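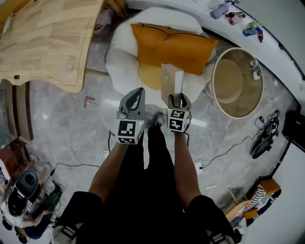

The floor is where it all ends up

Ho-yin Su bought his first floor cushion in 2021, a fluffy white thing that he meant to keep on a chair. It was on the floor by Thursday and has been there ever since. Visitors sit on it, books get left on it, and a second pillow has usually landed on top by the evening.

Most living rooms with hard floors go the same way. Marble and tile are easy to sweep and pleasant to walk on in summer, but they are unforgiving to sit on, so people bring soft things down to them. Then the small things follow: the parcel that came in the morning, the bag that was going to be taken upstairs, the box from something already unpacked.

Su runs Pemetier, a small shop selling cushions, covers and low tables. He keeps around 200 covers in stock and says the plain colours sell best. Orange does well against grey floors. White sells too, although customers come back asking how to wash it.

His answer is to buy a cushion with a cover that comes off. Look for the zip before you look at the colour. A zip that runs the full length of one side lets you get the pad out without wrestling it, and a dark zip on a bright cover is nothing to worry about if you turn that edge away from the room. Long pile is harder work. It should be shaken outdoors, brushed with a soft brush while dry, and kept away from the tumble dryer unless the label says otherwise. Flattened patches come up again with a little steam and your fingers.

Jomar Rivera takes a stricter view. He sorts out other people's front rooms for a living and starts every job at floor level.

"I pick up the boxes first," he says. "You can't see what a room needs with cardboard leaning on everything."

His method is slow and quite dull. Flat boxes go in one pile by the door. Anything with something still in it goes on the nearest table, and it stays there until its owner has decided where it lives. Bags are emptied completely, including the ones pushed under the table, which in his experience hold chargers and old receipts. Only then do the cushions get lifted, shaken and put back. A room of ordinary size takes him 9 minutes if he is left alone, and a good deal longer if the family helps.

He has opinions on tables as well. A large wooden coffee table looks generous but collects things on top and hides things beneath, and he would sooner see a small round one beside the place where people really sit. Ideally it has a raised rim, so that a pen or a remote doesn't roll off. Pemetier sells one called the Lui, and Rivera has put it in several of his clients' homes – he says he gets no discount for this, and Su confirms it.

The two men disagree about baskets. Su likes one next to every floor cushion. Rivera thinks a basket is a bag with better manners and ends up just as full.

They do agree on leaving the cushions down. A pillow put back on the sofa each night will be on the floor again the next day, and there is not much point in fighting over it. Sweep underneath once a week, turn the cushion over, and wash the cover when it starts to look grey. Su does his on a Sunday, with the radio on and the windows open if the weather allows.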